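Cleaning sponge

A cleaning sponge is a soft, porous block or pad used with water to wash dishes, counters, bathroom fixtures, and other hard surfaces. The term once referred only to the dried skeleton of a sea animal. Most sponges sold for household use today are made from cellulose or from plastic foam, although natural sponges are still sold for bathing, painting, and pottery.

History

Sea sponges were gathered in the eastern Mediterranean in ancient times and were used for bathing, for padding, and for wiping down furniture. Greek and Roman writers mention them more than 2,000 years ago. Divers collected them by hand, often with the help of a stone weight, and the trade remained important to several island communities into the modern period.

Manufactured sponges became common in the twentieth century. Cellulose sponges, made from wood pulp, reached stores before the Second World War, and polyurethane foam followed in the postwar decades. Both were cheaper than the natural product and could be cut to a regular size.

Materials

Cellulose sponges are made by mixing treated wood pulp with salt crystals and plant fibers. The mixture is heated in a mold, and the crystals melt away to leave holes. The finished block holds a large amount of water but becomes stiff when it dries, and for this reason many brands are packed slightly damp.

Polyurethane sponges are made by foaming a liquid plastic. They stay soft when dry and wear slowly – two qualities that make them common in car washing – but they take up less water than cellulose and do not break down readily after disposal.

Melamine foam is a harder material with very fine open cells. It works as a mild abrasive and can remove marks from painted walls, though it may dull a glossy finish.

Shape and color

The rectangular block is the most familiar form. It fits the palm, stacks well in shipping, and can be cut from a large slab with little waste. Other forms include the oval, the figure eight, and the thin cloth sold flat. Color is added during manufacture and has no effect on how well the sponge cleans. Blue, yellow, green, and pink are widely sold, and some commercial kitchens give each work area its own color.

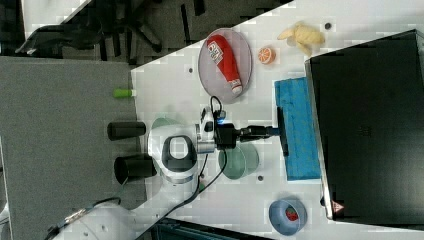

Hygiene

A damp sponge offers good conditions for bacteria, which feed on trapped bits of food. Rinsing the sponge, squeezing it out, and leaving it to dry in open air slows their growth. Sponges used on raw meat juices should not be used afterward on dishes or counters. Washing in hot water reduces the number of bacteria but does not remove all of them, and regular replacement is generally advised.

Disposal

Plain cellulose sponges without a plastic scouring layer can usually be composted once cut into small pieces. Polyurethane and melamine sponges are normally placed in household trash.

See also

Dishcloth
Loofah
Scouring pad
Steel wool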